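Workshop notebook, Thursday, October

In early, a little after seven, with the big doors still shut and the heater ticking away in the corner. I had promised myself a proper morning on the sample blocks before anybody needed me for anything, and for once I got most of it (the phone rang twice, both times for Valter Nyberg, both times about the delivery from Bollow).

For whoever reads this after me: the blocks are the color and finish samples for the Sitamlow job. We keep two shapes going, the reddish-brown blocks and the long dark green bars, and over the summer they had wandered all over the building. I found green bars on the windowsill, in the drawer with the good calipers, and one holding the stockroom door open, which I suppose is a compliment to how solid they feel in the hand. They are back together now in the crate under the long bench, greens on the left, browns on the right, with a strip of cardboard between them so they don't rub. Please keep the cardboard! It looks like packing scrap and it will get thrown out if we aren't careful.

Valter and I talked over the finish while the coffee was going. He still likes the Tunero stain for the browns and I have come around to it, I think, though I find it goes on a touch heavy at the ends and you have to keep going back with the rag. The Baert green is easier to live with. One coat, leave it overnight, a light rub with the gray pad in the morning and you're done. I did try a second coat on a spare bar last week and couldn't see that it bought us anything except another day of waiting, so I'm leaving the instructions on the wall as they are.

Edges next. I went over the corners on the new batch with the finer paper and they are much nicer for it, no more catching on the sleeve of my sweater. I did the short faces as well while I was at it. The saw is cutting very slightly out of square again, which shows up when you stand two pieces end to end on the flat plate, and I would like us to look at the fence before we cut any more. I wrote this down in the spring too, I see, looking back a few pages. The bigger order will be 4,000 pieces if it comes through and I don't want to be sanding my way out of a crooked fence on that many.

The stock book says 3,075 blanks on the rack, browns and greens together, and I have no reason to argue with it. We let it drop to 1,000 once and had a miserable couple of weeks, so I'd like to reorder from Bollow well before that. Valter has the form.

Moved on to the gray bins after lunch. The floors are getting scuffed, dark patches mostly, and I wanted to know whether the marks come off on the samples. Gave one bin a wipe with plain warm water and a cloth, then a little dish soap on the stubborn bits. Some of it lifted and some of it is simply in the surface now, and I am not going to lose sleep over it. Left the solvent on the shelf, as I don't trust it on the sheet.
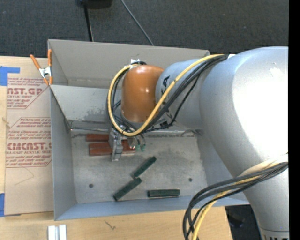
Gray bin with two of the browns and three greens on the floor. Scuffs show up well in this one.

I do like how the two colors sit against that light gray. The green is darker than I remember it from the chip card, and I'd be happy to send a pair to the Sitamlow people just like that, without fussing any further.

Swept up, emptied the dust bag (it was fuller than it had any right to be) and put the 40 paper labels in the top drawer with the string. We still need a better pen for them, as the blue one smears if you so much as breathe on it.

For tomorrow: look at the fence with Valter, first thing, before the saw goes on. Ask about the lead time on the Baert green. Rub down the bars drying on the back rack, and bring in more rags from home, I have a whole bag of old T-shirts waiting in the hall.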